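Rack layout, Wednesday. I've moved the coloured-water tubes to the clear plastic rack from Detness. Tubes stand upright in it and the fill can be read from the side.
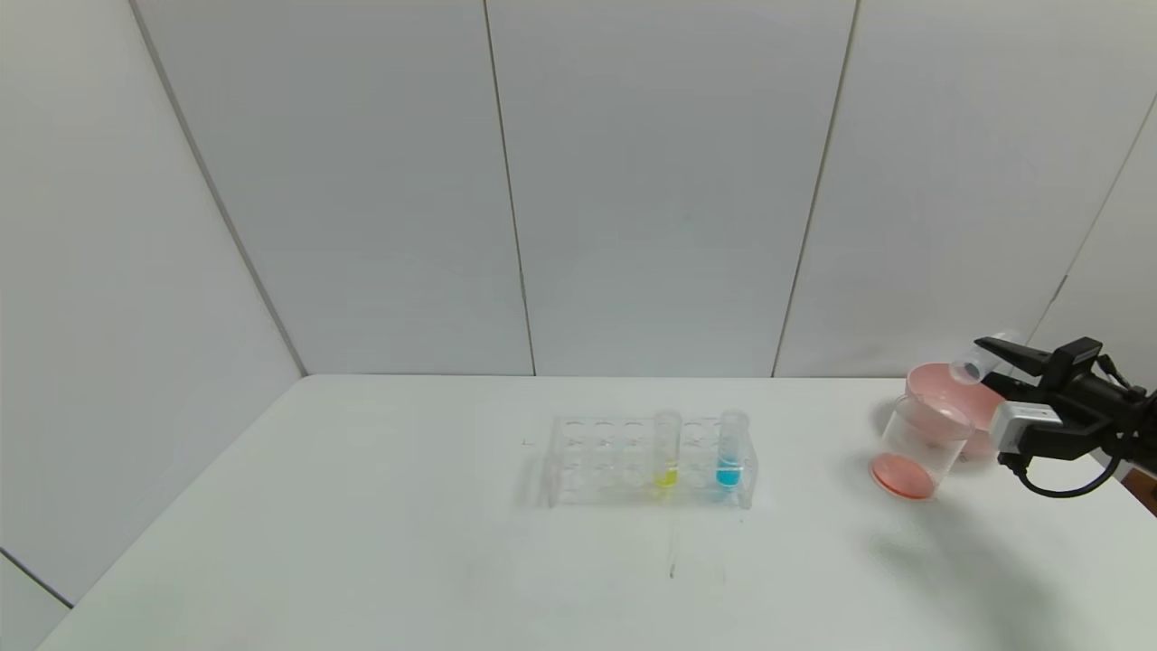
*Yellow and blue, right half of the rack.*

Each tube gets a small fill, so the colour stays at the bottom. Dye is Korlow, diluted 1:100.

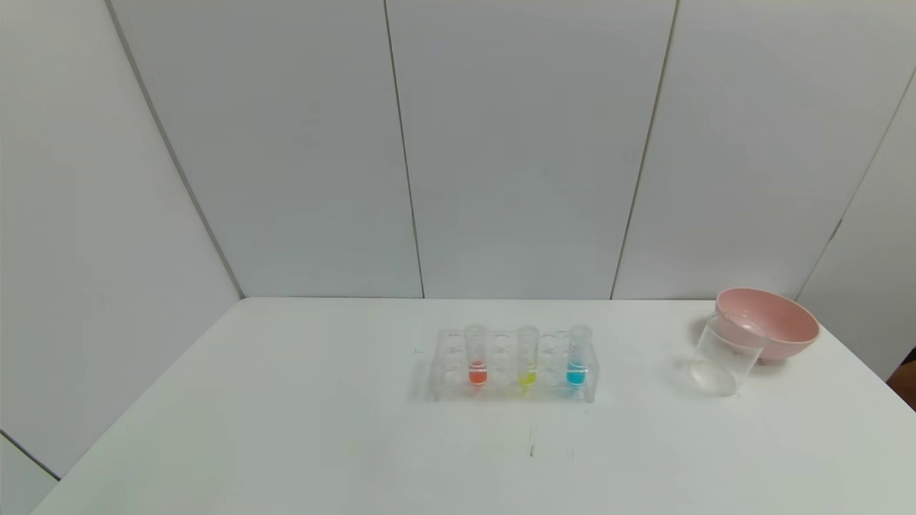 Labels come next. I tried the Weidemann paper ones (80 to a sheet) and they hide too much of the tube, so I'll number the rack positions instead.

The white top shows every mark. I still need to go over it with a damp cloth.

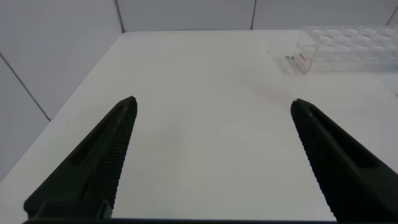 *Clear rack at the far right, specks on the table beside it.*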